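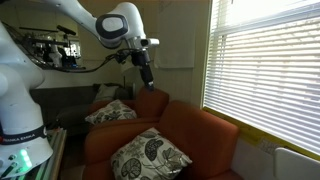 Charging people to get rid of a couch will just put more couches in the ditch, one Stekcombe reader wrote after Matley announced its new furniture pickup plan. The city says the opposite will happen. It has not yet shown why.

Under the plan, which starts in August, households will pay $50 to have a sofa, armchair or mattress taken from the curb. Pickup of large items is now free, twice a year, with a wait that the city puts at up to 90 days. The hauling will go to Lozano, a private firm that already empties the bins at the Skarnville transfer station.

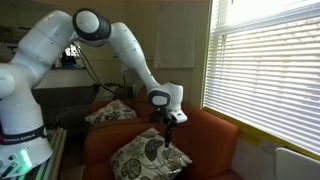
Maren Tilby
City Desk Reporter

Matley's case for the fee rests on a four-page summary released with the announcement. It says the free service "encourages delay" and that a paid one will be faster and cleaner. It predicts that some 2000 pieces of furniture a year will be fixed up and resold.

That last figure deserves a hard look. The summary does not say how many pieces are picked up now, or what shape they are in. Upholstered furniture is hard to pass on once it has sat outside, and the plan still has people leaving it at the curb the night before. Nor does it say who will do the fixing. The contract outline covers hauling and dumping. Repair gets one line, under "future options."

The city was asked where the number came from. A spokesperson said by email that it was "based on experience elsewhere" and did not name a place.

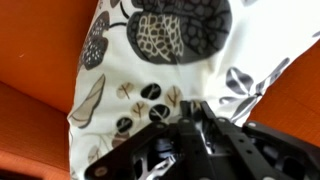

Patterned cushion on orange upholstery. Sofas and armchairs would both fall under the new fee.

Stekcombe tried something close to this. It brought in a pickup charge, saw dumping complaints go up along the river road, and dropped the charge the next spring. Matley's summary leaves that out. Asked about it, the spokesperson said Stekcombe's program was "structured differently."

There is a discount for low-income households, though the form is not ready and the city could not say what proof of income will be needed. Renters in larger buildings will have to book through their landlord. Fines for illegal dumping will rise to $1000, but the plan adds no inspectors, and the city did not say how many fines it handed out last year.

The free service runs through the end of July. Anyone already on the waiting list will keep their place and will not be charged, according to the city, even if the truck comes after the switch. Those people should hang on to their confirmation emails.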